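**Lurkberg Laboratory Reports Method for Teaching Robots Shelf Work From First-Person Recordings**

LURKBERG, January – Researchers at the Lurkberg Laboratory for Applied Manipulation have released the results of a study on training robot control models with recordings of people handling parcels on ordinary metal shelving. The method, named Purero, learns from the position of both hands and divides each recording into short segments of reaching, holding and releasing.

The study used 1,925 recordings. Of these, 797 were labeled by hand, and the labels for the remainder were produced by the model and reviewed by laboratory staff. Training took roughly 1,000 hours of computing time on equipment supplied by Rullness, the laboratory's industrial partner.

"Shelf work is difficult for robots because the items differ in size and are seldom placed in straight rows," said Zuweira Lamptey, who led the study. "We wanted recordings that keep this disorder, with both hands in view as much as possible."

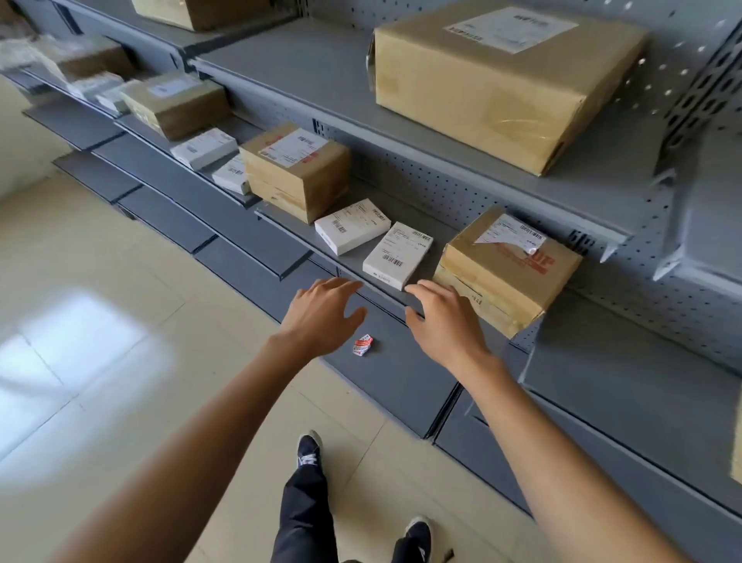
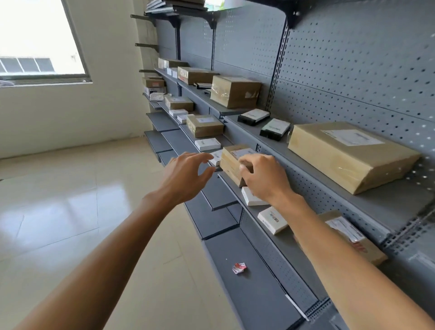
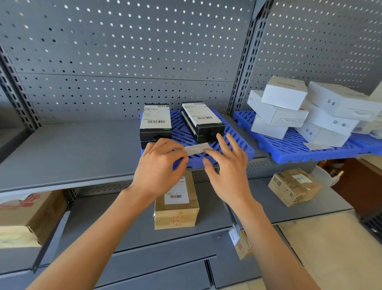
*First-person views of two-handed work at metal shelving holding boxed goods.*

In tests on a two-armed robot, the model trained with Purero chose a workable first hand position more often than the laboratory's earlier model, which had learned from remote-controlled demonstrations alone. The gain was largest for boxes placed close to one another. Results for thin items such as paper slips were weaker, and the authors list these as the main subject of further work.

"The hand that is waiting carries information too," said Indrek Kairys, a co-author responsible for labeling. "Earlier methods discarded it. We keep it, and the model uses it to predict which item will be handled next."

The technical report, by Lamptey, Kairys and Bartosz Ziółkowski, is available from the laboratory on request. Version 2 of the labeling guide is included as an appendix. A second study, covering deeper shelves and heavier cartons, is planned with Rullness.

**Press contact:** Tadeo Urrutia, Office of Communications, Lurkberg Laboratory for Applied Manipulation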